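Ticket: Vernia ventilation unit, CO2 reading does not move
Product: Vernia wall unit with Sowa app
Opened by: Elżbieta Tomaszewski
Handled by: Jadwiga Krajewska, Driltex customer support
Opened: 12 June 2020
Status: Closed

Message from Elżbieta Tomaszewski

Good morning,

I write about the ventilation unit in the bedroom of our ground floor flat in Bukstead. It is the Vernia model with one fan for fresh air and one for used air, mounted on the outside wall, and it is set to automatic mode. In this mode the unit should go faster when the air becomes bad and slower when the air is good. Until last month it did so very nicely. In the evening it was nearly silent, then after two people had slept in the room for some hours one could hear it working more.

Now it stays on the lowest speed all night. In the Sowa app the CO2 value is 400, and it is always 400. It is the same in the morning with the door closed all night, and it is the same at midday with the window open. My husband says the air must be excellent, but I wake up with a heavy head and the room smells like a room where people slept.

What I have tried already:

I switched the unit off with the button on the side and on again. No change.
I cleaned the filter with the vacuum cleaner. No change.
I deleted the app from my telephone and installed it again. I had to make a new password, and then there was no change.
I set the unit to manual and speed six. The fan goes fast, so the motor is not the problem. When I go back to automatic it falls to the lowest speed within a minute.

The temperature in the app seems correct to me. It shows 23 and my own thermometer on the shelf shows the same. The humidity goes up and down as it should. Only the CO2 is like painted on the screen.

I attach pictures of the bedroom.

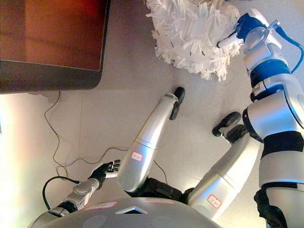 The unit was installed by the company which renovated the building. I have the paper with the serial number, but the guarantee card was not filled in by them. I hope it is not a problem.

With kind regards,
Elżbieta Tomaszewski

Reply from Jadwiga Krajewska

Dear Ms Tomaszewski,

Thank you for the clear message, you have saved us several questions. The missing card is no problem, the serial number is enough.

The value 400 is the lowest one that the Vernia can show. It is what you would expect in fresh outdoor air. When the unit shows it day and night, there are three usual causes. The sensor may have lost its calibration, the app may be showing an old value that is no longer updated, or the small cable between the sensor and the main board may have come loose.

Please begin with the app. Open Sowa, choose your unit, press the three lines in the corner and go to Service, then Live values. You should see a small clock beside each value. Could you tell me if the clock beside CO2 shows the same time as the one beside temperature?

Please also look if there is any fault code on the same page, at the bottom.

Jadwiga Krajewska

Message from Elżbieta Tomaszewski

Dear Ms Krajewska,

I found the page. The clock is the same for all values, and it changes every minute. So the app receives something, only it is always the same something.

At the bottom is written: "Code 11 (stored)". There is no explanation, and I did not find the code in the booklet. The table in my booklet ends before it. Maybe I have an older booklet?

I also looked in the menu for a calibration, and I found one called Fresh air reset. I did not press it. In my experience it is better to ask first what a button called reset does.

One more observation. When we moved the furniture in spring, the big armchair stood for some weeks directly under the unit, close to the wall. It was moved away since then. Can it be that the unit did not get enough air at that time and learned something wrong?

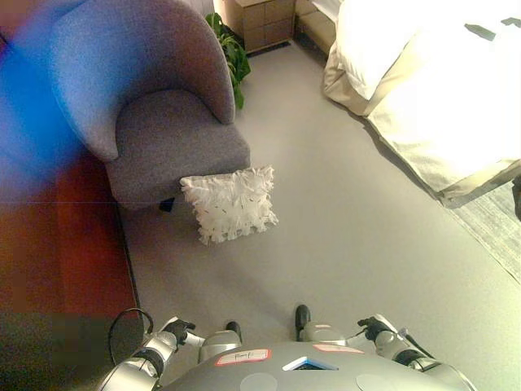

I ask also about the noise. On manual speed four there is a light ticking, quite regular, like a clock in another room. On speed three it disappears. I don't know if it belongs to the same problem or if I should open a second ticket for it.

Elżbieta Tomaszewski

Reply from Jadwiga Krajewska

Dear Ms Tomaszewski,

Please do not open a second ticket, we can keep everything together.

Your booklet is indeed the first edition. Code 11 means that the main board did not get a valid answer from the CO2 sensor when the unit started. "Stored" means it happened at least once, but it is not necessarily happening now. When the board gets no valid answer it uses the lowest value instead. I agree that this is not a happy choice for the customer, as the screen looks perfectly healthy. I have passed this on.

The armchair is not guilty. Furniture under the unit can make the air flow weaker, and we ask to keep a free space there, but it cannot produce this code.

You were right not to press Fresh air reset. It tells the sensor that the present air is outdoor air. If it is used in a closed bedroom the values will be too low afterwards.

Please do the following, in this order:

1. Switch off the unit with the side button.
2. Switch off the fuse for this wall. The side button alone leaves the board under power, and for this reason your first restart did not help much.
3. Wait for a quarter of an hour.
4. Switch on the fuse, then the unit. Do not open the app until the green light stops blinking.
5. Go to Live values and look if code 11 is still there, and if the word behind it is "stored" or "active".

Do not remove the cover yet.

About the ticking: please check that the filter frame is pushed in on both sides until it clicks. After cleaning it often sits correctly only on one side, and then it touches the fan housing at some speeds.

Jadwiga Krajewska

Message from Elżbieta Tomaszewski

Dear Ms Krajewska,

First the good news. The ticking was the filter frame. The left side was in and the right side was not. I pushed, it clicked, and speed four is now as quiet as speed three. Thank you.

The rest is less good. I did all the steps. My first attempt was not valid, because I took the fuse of the kitchen. The labels in our fuse box were written by a person in a hurry. The second attempt was correct, the unit was completely dark. After the start the page says "Code 11 (active)", and the CO2 is 400 from the first minute.

I made also a small test of my own. I sat near the unit with the door and the window closed and read a book for an hour. My husband has a little CO2 meter at work and brought it home for the evening. It climbed all the time while I was reading, and the Vernia did not move at all. So I think the sensor is really not answering and it is not a question of calibration.

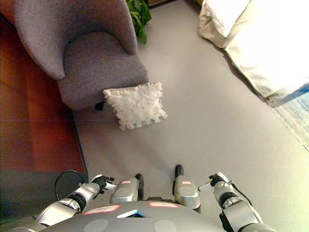 May I ask what is the next step? If a technician must come, please consider that the entrance of our building is from the courtyard and not from the street. The post people know this, but the delivery people never do. There is a bell with our name on the green gate.

Elżbieta Tomaszewski

Reply from Jadwiga Krajewska

Dear Ms Tomaszewski,

Thank you, the test with the second meter is very useful. With an active code 11 after a full restart I agree with you. It is the sensor or its cable, and both are our business.

I have ordered a technician visit under guarantee. You will get a message with the time. I wrote the courtyard entrance and the green gate into the order. He will bring a sensor, a cable and a main board, so that one visit should be enough.

Until the visit I suggest to leave automatic mode and use the timer. In Sowa go to Week plan and choose speed two from the evening until the morning. If the head is still heavy, take speed three. The unit can work like this for as long as is necessary, it does no harm to the motor.

For the visit he needs to stand directly in front of the unit with a small ladder. Please keep the floor below it free.

Jadwiga Krajewska

Message from Elżbieta Tomaszewski

Dear Ms Krajewska,

The week plan works. Speed two was not enough for us with a closed door, speed three is good. I sleep better already, so in the end I believe it was not imagination.

A question for the waiting time. The plan jumps to the lowest speed at midnight for one minute and then comes back. It does not disturb, but I hear it. Is it normal?

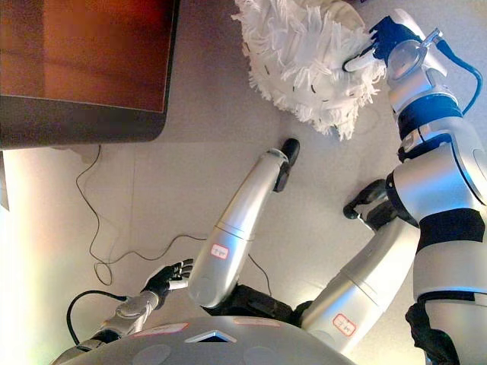 I received the message with the appointment and I have confirmed it. It is in the first week of July, which is fine for us.

Elżbieta Tomaszewski

Reply from Jadwiga Krajewska

Dear Ms Tomaszewski,

Yes, it is normal. A plan that passes midnight is saved by Sowa as two plans, one for each day, and between them the unit is for a moment without instruction. If you let the first one end at 23:59 and begin the second at 00:00 by hand, the gap is normally not audible.

Jadwiga Krajewska

Technician's note (entered by support)

Cover removed. Plug of the CO2 sensor cable not fully seated on the main board, one contact bent. Cable replaced. Sensor tested with the new cable, gives valid values. Sensor kept, board kept. Code 11 cleared. Fresh air reset done with the window open and both fans on full speed. New filter left with the customer, guarantee card filled in and stamped.

Message from Elżbieta Tomaszewski

Dear Ms Krajewska,

The technician was here and found the gate without calling. The CO2 value is now moving. In the morning the fan was on speed four by itself, and after we opened the door it went down again slowly. No code on the service page.

I put the unit back to automatic and deleted the week plan, both halves of it. If you send me the newer booklet as a file, I will print the page with the codes and put it with the other papers.

From my side you can close the ticket.

With kind regards,
Elżbieta Tomaszewski

Reply from Jadwiga Krajewska

Booklet, second edition, sent by e-mail. The codes are in the last chapter. Ticket closed.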